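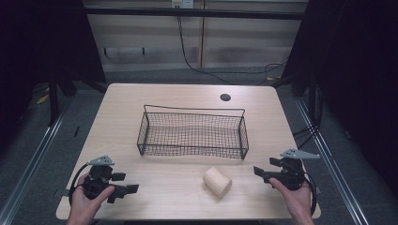

Sewing a poetry chapbook: notes for the home bench

These notes cover a single-section chapbook of poems, sewn by hand with a pamphlet stitch. They assume a finished manuscript, a laser printer that handles both sides, and a cutting mat. Measurements are in millimeters unless stated.

Page count

A single section is built from folded sheets, so the page count has to divide by four. Count the title page, the copyright page, the contents and any blank leaves along with the poems. If the total comes up short, add blanks at the back first. A blank facing the first poem is acceptable. A blank in the middle of a sequence reads as a printing error.

Past 40 pages in a single section, the inner leaves push out and the fore edge needs a heavy trim. Split the book into two sections at that point, or cut poems.

Line length

Set the longest line in the manuscript before choosing the page width. With 10-point type on a half-letter page, many long lines will turn over. A turned line should be indented farther than any indent the poet uses, and by the same amount throughout the book. For a book with only one or two turned lines, drop the type size by half a point and check again.

Mark each stanza break that falls at the foot of a page. Readers can't see it there. Bülent Güler, who set the Girkilgate pamphlets, moved the last two lines of the stanza to the next page wherever the break was lost, and left the short page short.

Paper and grain

Grain must run parallel to the spine. To test, bend the sheet gently in each direction without creasing it. It resists less when the bend is parallel to the grain. Standard letter paper is usually long grain, which puts the grain across the fold when the sheet is folded to half-letter size. Order short grain or cut down from a larger sheet.

Text weight: 90 to 120 gsm. Below that, the poem on the back shows through in the white space, where it is most noticeable.
Cover weight: 200 to 250 gsm, scored before folding.

Folding

Fold sheets singly and nest them afterward. Crease with a bone folder over a scrap of clean paper to avoid polishing the surface. Press the nested section under a flat weight overnight.

Thread and holes

Use waxed linen, 18/3 for most text papers. Cut a length two and a half times the height of the spine.

Three holes are enough up to 200 mm in height. Use five above that. Place the center hole at the midpoint and the outer holes 29 mm from head and tail. Make a punching guide from folded card and keep it with the job; a run of 145 copies will wear out one guide, so cut two at the start. Pierce from the inside of the fold with a fine awl, through text and cover together.

Stitch order, three holes:

Enter at the center from the inside, leaving a 70 mm tail.
Go in at the top hole from the outside.
Pass down the inside, skipping the center, and out at the bottom hole.
Go back in at the center from the outside.
Check that the two ends lie on either side of the long inside stitch. Pull parallel to the spine and tie a square knot. Trim to 10 mm.

Pulling at right angles to the fold tears the holes.

Trimming

Trim the fore edge only, after sewing, with a new blade and a steel rule. Several light passes give a cleaner edge than one heavy one. Head and tail can stay untrimmed if the sheets were cut square.

Storage

Store finished copies flat, spines alternating, in stacks of 20 or fewer. Toner can transfer between facing pages in a hot room. Copies from a 2024 run stored over a radiator had faint reversed titles by November.

Leftover cover stock makes good bookmarks if the grain runs the long way.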